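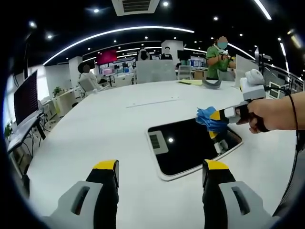
Visit report: cloth handling and surface wiping, Kuvadstead

Our group went to the Kuvadstead site on a Monday to look at how cloths are chosen and used on glossy work surfaces. The visit was arranged by Tae-yang Hwang, who runs the surfaces course at Brorkthorpe and wanted us to see the work done at full size before we write our own procedure. We were on the floor by mid-morning and stayed until lunch.

The room

The work is done in an open-plan room divided by upright panels. One large white table is given over to cloths and surfaces, and a black glossy panel with rounded corners and a thin white rim lies on it. Black gloss is an unforgiving finish. Lint and smears that would pass unseen on the white table show at once under ceiling lights, and the reflection of a lamp makes a fair test: if its edge is sharp, the surface is clean enough.

Yellow paper is kept towards the far side of the table. Desks and screens occupy the space beyond the dividers, and conversation carries from there. Anyone planning a similar layout should allow for that.

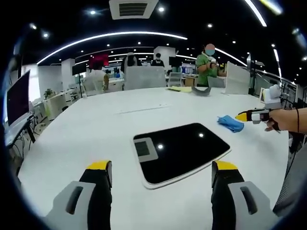 The cloth

The cloth in use was blue, with a waffle-like texture. Hwang's notes give the reasons for preferring a textured weave to a flat one. The raised ribs bear on the surface while the hollows take up dust, so less of it is dragged along. The drawback is bulk. A waffle cloth picked up by its middle bunches, and only a small part of it meets the work.

Two ways of starting were discussed. In the first, which the site calls the Hong fold, the cloth is laid flat, folded in half and in half again, and turned to a fresh face after each pass. That gives 4 layers under the hand and an even pressure. In the second, the Julley start, the cloth is taken up crumpled, held over the surface by a gathered portion and lowered so that the loose part spreads first. It is quicker but the contact area varies from one attempt to the next.

The log sheet we were shown had 81 entries for the Julley start. The target for the year is 3,000 across both methods. Each entry records the cloth, the starting state, the number of passes and a grade from 1 to 3 for the finish.

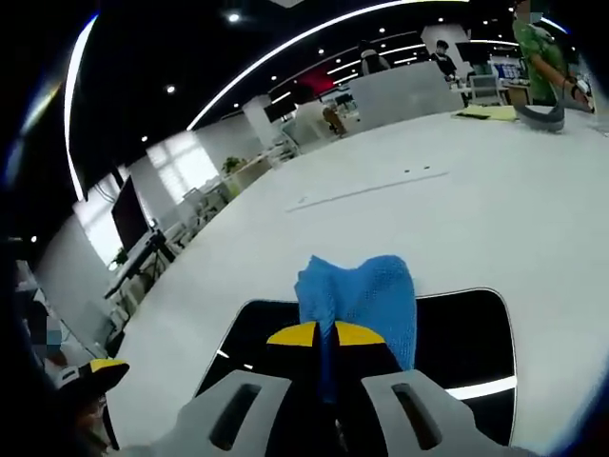 Passes should be straight and should overlap by a third of the cloth's width. Circular wiping is discouraged, as it moves dirt back over the part already done. Rounded corners are left to the end and taken with a single folded edge. The rim is wiped separately with a different face of the cloth.

Points to take back to Brorkthorpe

Record the starting state of the cloth every time. Our present form has no column for it.

Use a dark gloss panel for assessment as well as the white one.

Wash new cloths twice before use. The site reports more lint from unwashed stock, and ours are taken straight from the packet.

Ask Kuvadstead for a blank copy of the log sheet. Hwang has the address.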